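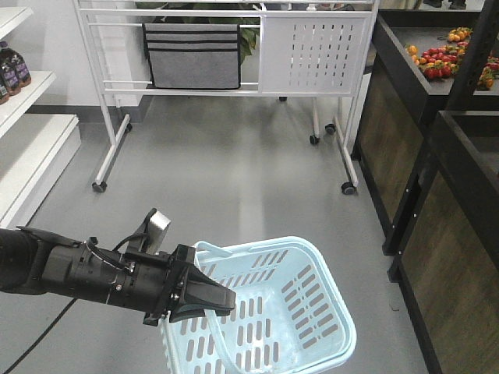
I stopped buying foundation without trying it on first, and I think the shops should make that easier than they do

Beauty Desk, 28 October 2021

I own four foundations that don't match my skin. One is too pink, two are too dark, and the fourth looked fine in the store and turned orange by lunch. I paid full price for all of them. None of them was a bad product. I picked the wrong shade each time, and each time I picked it by looking at a bottle.

My opinion is simple. A store that sells base makeup should either let you take a small amount home or take the bottle back when the color is wrong. At the moment most places near me do neither.

Testers came off the shelves last year and a lot of them haven't come back. I understand why they went. I didn't love sharing a tester with half the town before that either. But the shade cards that replaced them are no help. They are printed ink on glossy card, and ink doesn't oxidize. The Hurura counter has a nice one with every shade laid out in rows, and I held it against my jaw for a good five minutes and still went home with the wrong bottle.

The number of shades has gone up, and I'm glad of it. There are people who had nothing to buy for years and now have a real choice. But a bigger range makes guessing harder. When a line had six shades you took the nearest one and lived with it. When three neighboring shades differ by a hint of yellow, you need to see them on skin, in daylight, a few hours after they go on.

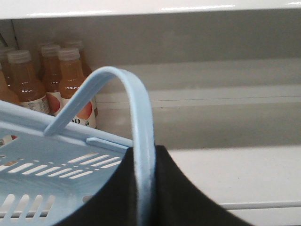

Beauty Desk | Face and Base

Online matching tools are supposed to fix this. I tried the one on the Bratis site in May. It asked what I wear now, what color my veins are, and whether I burn. My veins are blue on one wrist and green on the other. It gave me one shade on my laptop and a different one on my phone, with the same answers both times. I ordered the first and it was too dark. The second might have been right, but by then I didn't feel like paying to find out.

Sachets are the best answer I've come across. Toprak will send three of them for the price of postage, and each one holds enough for two days if you're careful. I wore the first on a workday, the second on a Saturday, and by the third I knew which I wanted. I bought the full bottle that week and I've since bought it again. That is two sales from a few cents' worth of product. The matching quiz got one sale out of me and then lost me as a customer.

People who work in shops will say sachets are wasteful, and they have a point. They're plastic and foil and they can't be recycled where I live. I would still put them up against a full glass bottle, pump and cap that goes in the trash nearly full. A small refillable pot would be better than both. I used to bring my own little jar to a pharmacy that would put a pea of anything in it, and I never once had to ask twice.

Returns are the other half of it. Vekstead takes back opened base products with a receipt, and I now buy most of my concealer there even though it costs a little more. I've returned one thing in all that time. I suspect most people are like me and won't make the trip back unless the color is really off.

I know some customers would abuse a policy like this. Some would wear a bottle to a wedding and bring it back on Monday. Stores deal with the same thing over dresses and shoes, and they still take those back.

Until things change, this is what I do. I don't buy base makeup on the day I first see it. I ask for a sample even when there's no sign offering one — the answer is yes more often than you would expect. If I get a sample, I put it on my jaw and down onto my neck, leave it alone until the afternoon, and look at it next to a window. I write the shade name down, since brands love to rename them. If the store says no to a sample and no to a return, I leave without the bottle.

The four wrong ones are still in my bathroom drawer. I've been mixing the pink one with the lighter of the two dark ones, and it's close enough for winter.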